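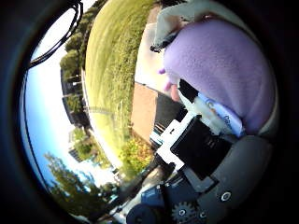
Irrigation scheduling on a mixed campus site: an interview with a grounds irrigation manager

Published March 20, 2018

The irrigation manager at Hamel, a business campus with large lawns and several office buildings, has run the site's watering program for 11 years. When she took the job, every controller on the property was set by hand, and the schedule for each zone was written on a card inside the controller door. She asked that we leave her name out and talk about the system.

Her first subject was pressure. Hamel draws from a single metered connection, and the static pressure at the meter is adequate. The trouble is dynamic pressure at the far end of the main when two large zones run together. "The heads at the end of the line would come up, but the throw was short," she said. "You got green circles with dry corners between them. People saw the dry corners and asked for more minutes. More minutes gave you wetter circles."

Her crew measured pressure at the head, zone by zone, with a pitot gauge. They then rebuilt the schedule so that no two zones on the same lateral ran at once. The total watering window grew longer, and total water use dropped. She did not want to give a percentage. The meter was replaced in the same season, and she does not trust a comparison made across two meters.

Catch cups came next. The crew sets 20 of them on a grid in each zone, runs the zone for a fixed time, and records the depth in each cup. From those readings they calculate distribution uniformity for the lowest quarter. She considers this the most useful test available to a small department, and the one most often skipped.

"A cup costs almost nothing," she said. "The labor is in reading them before the sun and wind get to them. We do it early, and we do it in still air. If there's a breeze we pack up and go do edging."

Soil and runoff

The soil at Hamel is a compacted clay loam over construction fill, and its intake rate is low. Older spray heads apply water faster than the ground can accept it, so a long single run produces runoff at the curb. The program now uses cycle and soak: each spray zone runs for 4 minutes, rests while other zones run, and then repeats until the full depth has been applied.
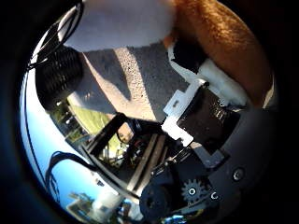

Runoff is also the item that brings in the most complaints, she said, and the complaints rarely come from people who care about turf. They come from people walking to their cars. Water on pavement is visible to everyone. Water going below the root zone is visible to no one, and she believes it accounts for the larger loss at most sites.

To check depth she uses a soil probe the morning after a cycle. The target for the main lawns is moisture through the full root zone and no farther. "I pull a core, I look at it, I squeeze it," she said. "I have sensors too. I still pull the core."

The sensors are from Lirnolum and are buried in pairs, one shallow and one deep, in the zones she considers representative. They report to the central controller, which is a Bromari unit. Her view of both is moderate. The sensors needed a full season to settle in the backfill before their readings agreed with her probe. The controller's weather adjustment works well in spring and tends to overwater the shaded side of the buildings in June, so she caps the adjustment there by hand.

Asked whether she would recommend the same equipment to another site, she said the question came too early in the process. A site with poor uniformity will be watered poorly by any controller. Nozzles should be matched, heads should be straight and at grade, and pressure should be known before anything is bought.

Trees in the lawn

The trees have been a separate project. Most were planted in turf and watered by the turf schedule, which is shallow and frequent. She has started moving them to their own drip zones, using Colik emitter line laid in rings and extended outward as the canopy grows. Up to 50 trees will be converted under the current budget, beginning with the youngest plantings.

Mature trees are left alone unless there is a dry spell. "An old tree has worked out where its water is," she said. "If I change that quickly I can do more harm than the drought would."
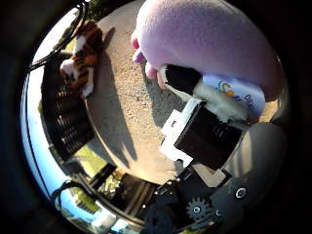 Records and staffing

Each zone has one sheet. It lists the head type, nozzle size, measured pressure, uniformity, precipitation rate and the date of the last check. Repairs are written on the back. The sheets were moved to a spreadsheet two years ago, but a paper copy still hangs in the pump room, and in her experience the paper copy is the one that gets corrected first.

New crew members spend their first weeks on head adjustment only. They carry a screwdriver, flags and a cup of spare filters, and they walk each zone while it runs. She does not let them touch the controller until they can identify a clogged nozzle, a low head and a leaking valve by sight. A leaking valve usually shows up as a permanently wet patch at the lowest head in the zone, and it is often misread as a drainage problem.

Her plan for the coming season is to replace the remaining spray heads along the narrow strips with pressure-regulated bodies, then repeat the cup test in those zones with the same grid and the same run time. The valve boxes on the north side also need new lids.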